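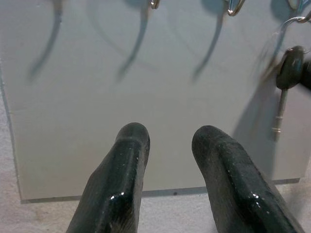
Devendra Rastogi has been running the robotics club in Closbridge long enough to have opinions about house keys, and when I called him one evening he was more than happy to share them.

"They flop," he told me, laughing. "You pick up one key and the whole bunch comes along and then swings around on you. Students always want to start with something fancy, and I say fine, but do keys first!"

This year's project is called Flomivora (the students voted on the name, and he has given up asking what it means), and the goal is to have two arms sort out and hang up a bunch of keys.

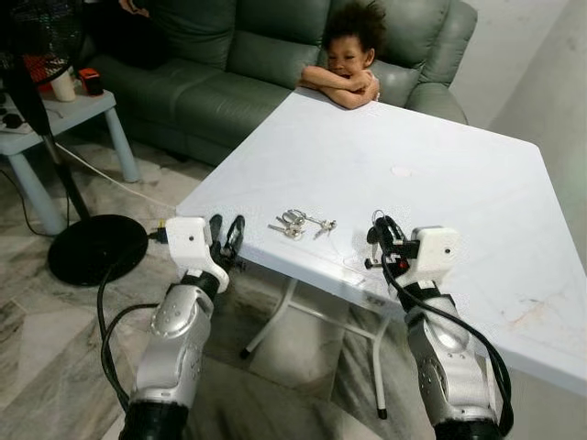
THE PROJECT

Macarena Valcárcel joined in December and now looks after the practice runs. "We said we'd do 20 tries and then change something," she says. "We ended up at 200, and I still wanted one more."

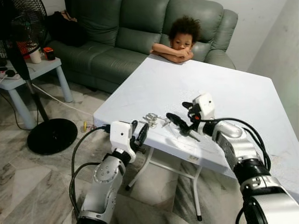
Macarena would like the club to spend next term on timing, and she has a whole notebook of ideas for it. She's fond of the setup they have, a folding table pulled up near a green sofa, where a kid can lean on folded arms and look on. "I think you explain things better with a child across the table," she says. "They ask why it's so slow, and then you have to have an answer."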